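Every April I give our beds a proper going-over, and every April somebody in the family asks me how I do it, so I've finally sat down and typed the whole thing out. It isn't difficult, it just takes most of a day, and you'll want one with a bit of sun and a breeze if you can possibly get it.

## What you'll need

- A vacuum cleaner with the small upholstery head
- 400 g of bicarbonate of soda for a double (I use a bit more than half that on a single)
- A fine sieve, the sort you'd use for icing sugar
- Washing-up liquid, a bowl and two or three old white cloths
- A clean mattress protector, ready to go back on

If you like a scent, stir a few drops of lavender oil into the bicarb the night before and leave it in a jar with the lid on. I used to do this and then I stopped, as my other half sneezes, but it was lovely while it lasted!

## Strip everything off early

I like to have the bed bare by 8 in the morning. Sheets, protector, pillowcases, the lot, straight into the wash, so that they've a fighting chance of being dry by bedtime. Do check the care label on the protector before you choose a temperature. I ruined a very good one by boiling it, and the waterproof backing came away in flakes that I was picking out of the drum for weeks.

Open the window as wide as it goes and leave the mattress to air while you have your breakfast.

## Vacuum slowly

Go over the top in long, overlapping strips, then do the sides, and then go back along the piping with the edge of the nozzle, where all the fluff gathers. If your mattress has tufts or buttons, go gently and work round them. It's dull work and I usually have the radio on.

## Deal with any marks

Mix a small squirt of washing-up liquid into a bowl of cool water and whisk it up until you've a good head of suds. It's the suds you want, so scoop some on to a cloth and dab from the outside of the mark inwards. Blot with a dry cloth, then do it again. Please don't pour water on to the mattress, however tempting it is, as a soaked one takes days to dry and can start to smell musty.

Some old tea stains will only fade a little. I've made my peace with mine.

## Sieve on the bicarb

Once any damp patches are dry, sieve the bicarbonate of soda over the whole top in a thin, even layer and rub it in lightly with your palm. Then go away and leave it.
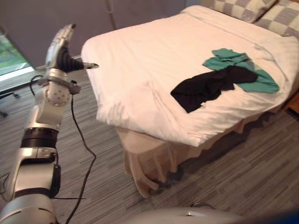

Two hours will do at a pinch, but I prefer to leave it until the middle of the afternoon, with the door shut to keep the cat out. Vacuum it all up just as slowly as you did the first time, and empty the cylinder when you're halfway through, as fine powder clogs the filter something dreadful.

## Turn it and make up the bed

If yours is a two-sided mattress, flip it now, and get someone to take the other end. One-sided ones only want spinning round so the head goes to the foot. Give the new side a quick vacuum too, then put the protector on and make the bed up fresh.

I do the full job once a year and a plain vacuum whenever I change the duvet over for the season.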